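Dorutgate kitchen bench, gripper and wrist camera comparison
Minutes of the April review, 2:00 p.m.

Present: Nuala Ó Conaill (chair), Nesma Mansour, Homa Zarei, Teresa Kavanagh (minutes)
Apologies: Siobhán Ó Dálaigh

1. Minutes of the last meeting
Agreed, with one fix. The Gurkix controller was "lent," not "bought." Nuala asked that this be made very clear to accounts.

2. Simulated runs
Homa gave the numbers. The two-finger gripper did 826 runs in the simulated kitchen, split between the Gurkix controller and our own. Gurkix came out 14 points ahead on reaching a cabinet door.

Nuala asked what counted as reaching. Homa said fingertips within the set distance of the door edge. Nuala said that was a test of getting near a cabinet, and she could get near a cabinet herself. Nesma pointed out that the supplier picked the distance. Homa will rerun the scoring with a tighter one before anybody quotes the 14 points again.

3. Wrist camera
Long discussion. Nesma is not convinced the upward-looking view tells the controller enough. With the fingers open and pointing up under a wall cabinet, much of what the camera gets is tile and the bottom edge of the wood. Tile repeats. She wants to know how the controller tells one row of grout from the next, and the Gurkix notes don't say.

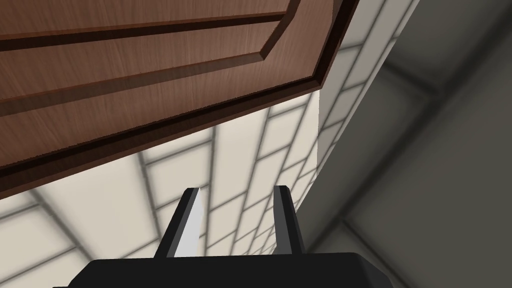
Homa thought the second fixed camera would cover this. Nesma said then we should be scoring the two cameras together and stop calling it a wrist camera result. Teresa asked whether the simulated light was anything like the light in the Drerndale kitchen. Homa said no, it is kinder. Nuala asked for that sentence to be minuted as spoken.

4. Real arm
67 runs so far at Drerndale, all with our own controller. No comparison can be made yet and none should be hinted at in the monthly note. The target of 2000 was set by Fitzgerald before the arm was installed. Nuala will write to them and ask where it came from.

5. Soft fingertips
Held over until Siobhán is back.

Actions
Homa: rescore the simulated runs, tighter distance
Nesma: one page on camera placement, with the fixed camera switched off
Nuala: letter to Fitzgerald
Teresa: correct the loan entry

Closed at 3:25 p.m.

Related items
Gurkix controller: loan terms
Drerndale arm: safety checklist
Minutes of the March review
Soft fingertips: Siobhán's wear notes

2 comments | 0 shares
Contact the Dorutgate bench team | Back to top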